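Preguntas frecuentes — Flor artificial de tallo largo
Biltcombe, catálogo de tallos sueltos. Actualizado: 2026-02-20

¿De qué material son las rosas?
La flor y las hojas son de tela; el tallo es de plástico.
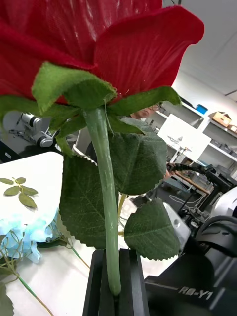 La referencia Ojeda es la rosa roja de tallo recto. Las hojas, de borde dentado, salen por debajo de los sépalos verdes. Admiten una ligera flexión con los dedos.

¿Cómo se preparan los tallos antes de montar el ramo?
Sobre una mesa lisa y despejada, separados por especie y con las flores hacia el mismo lado.
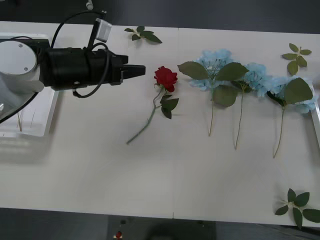 Conviene abrir primero las hojas y dejar los pétalos para el final. No utilice vapor a menos de 50 cm.

¿Puedo combinar rosas y hortensias?
Sí. La hortensia Budard se suministra en azul claro.
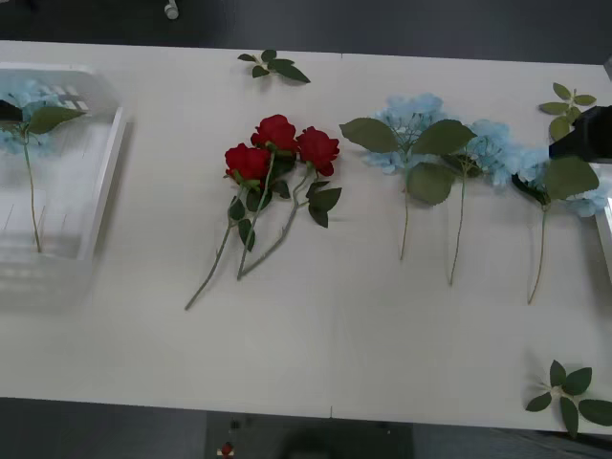
La proporción habitual es de una hortensia por cada rosa. Agrupe antes las rosas: con tres cabezas juntas y los tallos cruzados en diagonal se obtiene un núcleo compacto, y las hortensias se añaden después por los lados.

¿Se puede cortar el tallo?
Sí, con alicate de corte. Corte siempre por la parte inferior — nunca por encima de las hojas — y deje al menos 66 mm libres para la base Jadolix.

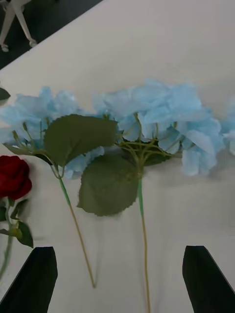

¿Cómo se limpian?
Con brocha seca o aire frío. No sumergir.

¿Cuál es el pedido mínimo?
50 tallos por referencia.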